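Print
E-mail

Sports Writing, Handout 2: Reading a Batting Scorecard
Tutor: Welington Aguiar

Welcome back, everyone! I promised last time that we would get on to scorecards, and I know some of you have been dreading it, but really it is a friendly sort of document once you know your way about (and you will be reading them over breakfast by June, I'm quite sure).

Start with the batter's line. You will find the name, how they were out, the runs and then the balls faced. If it says "c Nogueira b Natari", then Nogueira took the catch and Natari was the bowler. "Not out" means the innings ended, or the match did, with that batter still in.

Now for the averages, which always cause a bit of fuss. Divide the runs by the number of times out, leaving the not outs aside. So our Bratham opener, with 3000 career runs and a great many not outs, has a better average than you might guess from the matches played.

Do be careful with team totals too. Cetport made 241 in the match we are using, and the extras are included in that, so please don't add them a second time as I did in my very first report!

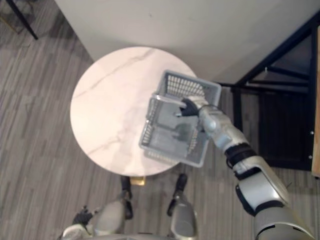 Round table with marble-look top, and grey basket.

For next week, please read the Cetport card through twice and write a short paragraph on the innings, with the best partnership somewhere near the start. Bring it along on paper if you can.

E-mail this page
Print this page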